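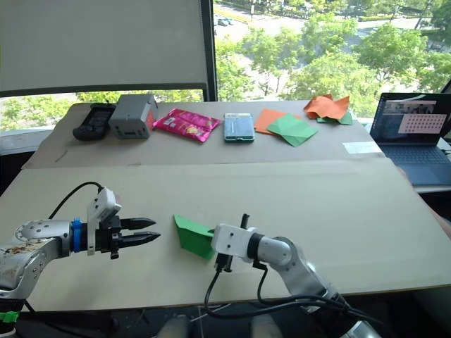

Prodromos Ververidis told me to cover the craft table with cardboard. Is it any good for paper folding?

Home and Craft > Tables and worktops
Viewed 1114 times

dunton_folder

He says cardboard is cheap, it saves the table and you throw it out when it gets tatty. I can't argue with that, and I went ahead and covered the whole top. I also did the raised part at the back, where odds and ends get put down in a row. It looks tidy enough.

My trouble is with the folding. I use plain coloured paper, mostly green at the moment for leaves, and the first couple of folds come out well. After that the creases start to look soft. If I press hard with a thumbnail I can feel the cardboard give underneath. On the bare table I never had this.

The table is 2000 mm long and stands under a wide window with the street outside, so the light is very good and I don't want to move it. What I would like to know:

Is there a harder kind of cardboard that I should have bought, or is it always going to be soft?

How do you deal with the joins? I had to use more than one piece and a sheet of paper will catch on the edge if I slide it across.

Will the window side fade the paper if I leave it out? It is ordinary 100 gsm from Vlachopoulos in Denstead, nothing special.

I would sooner keep the cardboard if I can, as I also do gluing on the same table.

Plevik Lane

You have probably got corrugated, the sort boxes are made of. It has a wavy layer in the middle and that is what you feel giving way. Once you have pressed along the same line a few times it stays dented, and then the next sheet gets creased over a dent.

You want greyboard, the solid stuff used for book covers. An art shop will have it, or you can use the backs of large drawing pads if you have kept any. It costs more than old boxes and it doesn't come in very long pieces, so on a table of your size you would have joins again.

What I did was leave the corrugated on for the general mess and put one piece of greyboard on top, only where I fold. Mine is A2. It isn't fixed down. When I am gluing I stand it against the wall. I have had the same piece for two years, turned over once.

For the joins, butt the two edges together with no overlap and run brown paper tape along them, the kind you wet. Parcel tape works too but it has a shine and glue beads up on it. Rub it down with the back of a spoon. Keep the join away from the place where you sit if you can, even if it means trimming a bit off the other end.

For sharp creases don't use your nail. A bone folder is a few pounds, or use the edge of a plastic ruler. Make the fold lightly first, check the corners meet, then go over it once firmly. If you go over it again and again the paper gets shiny, and on dark green it shows.

On fading, yes, it will. How fast depends on the paper and which way the window faces. I keep mine in a drawer.

gluepot62

just use a cutting mat. cardboard is for moving house

dunton_folder

I do have a cutting mat, but it is A4 and the squares have worn off. It slides about as well. I may try the greyboard.

Denstead Papercraft

Agree with most of what Plevik Lane put. A few things to add from the hall where we meet.

We cover the tables in cardboard as well and change it every 4 months. We used to fix it with double-sided tape and that was a mistake, it took the varnish off one table. Now the sheets are cut wider than the top, scored, bent down over the edge and taped underneath. To score it, run a blunt table knife along a ruler and don't cut through.

If you have a raised back part, do it as a separate piece. Trying to take one sheet up and over the step leaves a hollow in the corner where scraps collect.

Paper grain makes a difference too and you didn't mention it. Bend the sheet gently one way and then the other without creasing it. The way that bends more easily is along the grain, and folds in that direction will be crisper. Folds across it can look rough or crack a little, more so with heavier paper. At 100 gsm you would notice it once you get to several layers. It might account for some of your soft creases, so try one sheet on the bare table and one on the cardboard before you spend anything.

dunton_folder

Tried both ways with the same green sheet cut in half. The cardboard is worse but the grain was part of it. I have ordered one piece of greyboard and will retape the joins when it comes. Thanks.

Last reply July 2018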